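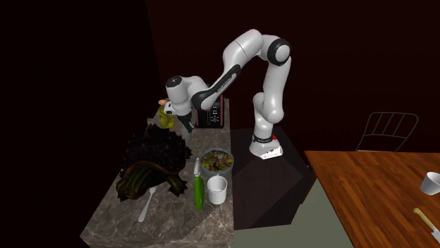 # Dull rings on marble counter, seal it again or live with it?

*Kitchen & Bath > Countertops. Viewed 511 times*

**porchlight_mo**

Hi all, first post, so be nice! We moved into a rental-turned-ours in Prarnthorpe last March and the kitchen came with marble counters. I grew up with laminate and I treated these the same way for months, meaning I wiped them with whatever spray was under the sink (a lemon one, I know, I know, I've been reading).

Now there are dull rings and a few blotches near where I make coffee. If I crouch down and look across the counter toward the window they're really obvious, but from straight above I can hardly find them. They don't feel rough. I tried dish soap, then baking soda paste left on overnight under plastic wrap, and neither did a thing.

A guy from Jostell came out and quoted me 225 dollars to "strip and reseal" the counter. He was nice enough, but he was here for maybe five minutes and never put a drop of water on it. So what I want to know is:

- will sealing get rid of the rings?
- can I do it myself with the Wusteo stuff from the hardware store?
- how do I tell if it even needs sealing?

I'm fairly handy but I'm scared of making it worse. My mother-in-law says to rub it with olive oil, and I'm ignoring that until I hear otherwise.

## gritandgrout

Ignore the olive oil. It'll soak in, go dark, and then you'll be back with a different post.

What you have sounds like etching, and a sealer won't fix it. Acid eats a tiny bit of the polish off the top. Lemon spray will do that, and so will orange juice, vinegar, wine, tomato sauce and plenty of bathroom cleaners. A stain is color that has gone down into the stone. An etch is a dull spot in the surface, and you see it at a low angle the way you described. That's also why your baking soda paste did nothing, it had nothing to pull out.

To check the sealer, do this:

1. Wipe a clean spot with plain water and let it dry for a few hours.
2. Put down a spoonful of water the size of a quarter, away from the rings.
3. Leave it 15 minutes, then blot it up and look. If the stone underneath went darker, water is getting in and you could use a fresh coat. If it looks the same as its neighbors, leave it alone.
4. Try it again in a second spot, near the sink if you can, where the sealer wears off first. On a dark, busy slab with a lot of veins you need good light for this, so hold a flashlight down low. I take mine from the side and move it back and forth a few times before I decide.

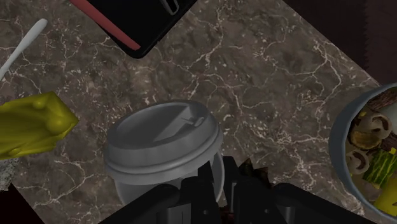 ## tealkettle

Agree with most of that, but I want to add what I did, because I had the exact same rings and I was ready to cry over them!

I bought a marble polishing powder (mine was Reuter, there are others) and tried it in the back corner first, where the bread box lives. You wet the spot, sprinkle a little on, and rub in small circles with a damp cloth for a couple of minutes, then wipe and rinse really well. The first ring needed 2 rounds. The second one came right up. Is it 100 percent? No, I can still find one if I go hunting for it with the blinds open, but my sister was over all weekend and never noticed.

Only do this if your counter is shiny. If it's honed (the matte kind) the powder will leave you a shiny spot in the middle of a dull counter, ask me about my bathroom.

Then I let it dry overnight and put the Wusteo sealer on. Easy job. Clear everything off first, and I do mean everything, I tried to work my way past the appliances and got a crusty line I had to scrub. Wipe it on thin, wait however long the bottle says, and buff off ALL the extra before it dries. Open a window too, the smell hung around till dinner.
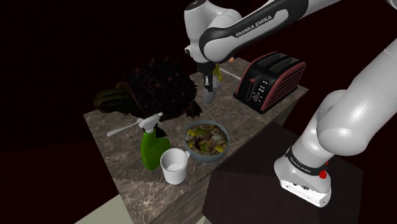 *Kitchen things and a toy animal on a square marble countertop.*

For day to day I use a squirt of dish soap in warm water and a soft towel, plus a tray under the coffee stuff. I'd hold off on the Jostell guy until you've done the water test. If he does come back, ask him straight out whether his price includes polishing the etches or only the sealer.

## basement_dan_ish

just use coasters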